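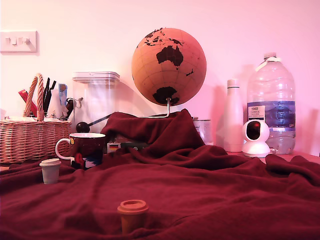

My project for the housing and society module is on how students keep warm in rented houses, and what they do before they give in and turn on the heat. I picked it in November, when I was wearing two sweaters to do the reading for a completely different topic, so I guess it picked me! What I wanted to look at was all the small stuff that never makes it into a heating bill. A dark red fleece blanket bunched up on a table next to a speckled mug doesn't look like a heating system, but for a lot of people in my survey, a blanket and a mug come first and the thermostat comes a long way after.

How I did it

I made a short survey and put it up in the laundry room on Tolov Street and in two group chats, and I got 32 replies. I threw out the ones from people in the dorms (their heat is included, lucky them) and the ones that were half blank, and that left me with 25. Then I did two longer interviews, one with Ailbhe Ó Néill, who rents the top floor of an old house with three other people, and one with Fiachra Egan, who lives in one of the newer Kullarov apartments across the river.

I also left a Tritik temperature logger in Ailbhe's living room and another one in Fiachra's. They take a reading every ten minutes, and after a week I had 996 readings from Ailbhe's place. It should have been more, but somebody unplugged it to charge a phone. I'm not going to say who. Fiachra's logger ran the whole week but I set the clock wrong, so I had to shift all his times by hand, and I checked that twice.

What people told me

Most of the survey people said they have a house rule about heat, even if it was never written down. The usual one was no heat before dinner. A few houses had a rule about who is allowed to touch the dial, and one person wrote "we vote" with no other details, which I would love to know more about. When I asked what they do first when they feel cold, the top answer was putting on more clothes, then blankets, then a hot drink. Going to bed early was in there too, and so was going to the library, even with nothing to study.

Ailbhe's house splits the bill four ways and they are pretty strict. She said the worst part is the mornings, and that she lays out her clothes on the chair the night before so she can get dressed in one go. She knows exactly which corner of the living room gets the draft, and she was right, too. I put my hand there and it was like an open fridge.
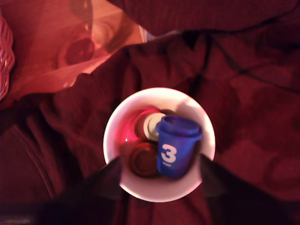

Her house also does this thing where everybody ends up in one room in the evening, even the people who don't get along that well, since it only makes sense to heat one room. She told me she complained about it all the way to winter break and then missed it when she was home at her parents' house. I hadn't planned to write about the social side at all, but it came up in so many of the survey comments (people cooking together just to have the oven on, people doing homework in a row on one couch) that I gave it its own section in the longer version.

Fiachra had a very different story. His apartment holds its heat so well that he opens the window in January, and he felt kind of bad telling me that. His problem is that he can't really control it. The building sets the level, and his bedroom gets stuffy at night. He pays more rent than Ailbhe does but he never thinks about the bill, and he thought that was probably worth it. Then he changed his mind halfway through the interview and asked what she was paying.

The reading I used

The main book was Ó Súilleabháin on comfort in the home, which came out in 2000 and is a bit dated on the technology, but the chapter on habits is great. The idea I used most is that people learn what "warm enough" means from whoever they grew up with and then carry it into every place they live. I saw that all over my survey. The biggest fights about the dial were between roommates from very different kinds of homes.

Problems with the project

My sample is small and a lot of it is friends of friends. I only had loggers for one week, and it was a mild one. I also wish I had asked about money in a better way, because my question was so vague that people answered it with everything from a dollar amount to a sad face.

If I get to keep going with this next year, I want to put a logger in a bedroom as well as a living room, and I want to talk to at least one landlord. I wrote to two of them this time and I'm still waiting to hear back.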